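### 3.2 Surfaces and the talk that happens around them

It will help the reader, before we come to the interviews themselves, to spend a little time on how people in Haststead speak about the tops of their tables. We had set out to ask about meals, and about who cooks them and who sits where, and the first of our visits followed that plan fairly closely. By the second week of November, though, we had noticed that nearly everyone wanted to tell us about the table first. They told us where it had come from and who had argued against buying it, and quite often they ran a hand over it while they spoke (a habit the interviewer soon picked up too, as the recordings make plain).

The household survey was sent to 700 addresses in Haststead and the neighbouring parish of Gakbridge, and 418 came back filled in. Of these, 278 included something in the open box at the end, where we had simply asked whether there was anything else people would like to say about the room in which they ate. We had expected a line or two. Several respondents carried on over the back of the sheet, and one enclosed a drawing of a kitchen that had been knocked through years before, with the old wall put in as a dotted line.

Wood was the material most warmly spoken of, and it was spoken of in terms of wear. A ring left by a mug or a groove from a bread knife was treated as a kind of entry in the family record, and people could often say whose it was. Stone drew a different sort of language altogether. Those who ate at marble or something like it talked about pattern, and they did so with real fondness: the veins were rivers, or roads, or the branches of a tree in winter. A retired bus driver in Gakbridge told us that his granddaughter had named every line on his table after a street on his old route, and that he could no longer look at it without thinking of the depot. The branching, irregular veins that people kept coming back to are of the kind seen in Figure 4.

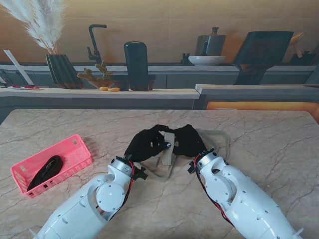
#### 3.2.1 Colour words and their difficulties

Readers who have ever tried to choose a paint will feel some sympathy with our coders here. The pale stones gave us the most trouble. "Pink", "beige", "skin", "biscuit" and "the inside of a shell" were all offered for tops that we, sitting at them, might well have put under one heading, and within a single household two people would happily use different words and then fall to discussing it. Theano Moschos, who coded the first batch of answers, kept every colour word as it was written and grouped them only afterwards. We are glad of that decision now, although it made for a long spreadsheet and a rather slow winter.

The veining was easier. Grey and brown were named far more readily than the ground colour behind them, and with much less hesitation. Our own feeling, which we offer with some caution, is that people follow a line with the eye (or a finger) and so come to know it in a way they never quite know a background. Öztürkmen, the small stone yard on the Gakbridge road that kindly let us sit in on two customer appointments, reported much the same from the selling side. Customers there would point to a vein they liked and ask for the slab to be cut so as to keep it, and the ground colour hardly came up until the lorry was being booked.

We had hoped to compare these answers with the Wavura interviews, which used an earlier form of the same questions. That proved harder than expected, as the Wavura team had offered respondents a printed list of colours to choose from, and a list of that sort tidies away exactly the wavering we have been describing. The two sets are therefore reported separately in Section 4, with the wording of both questions given in full in the appendix.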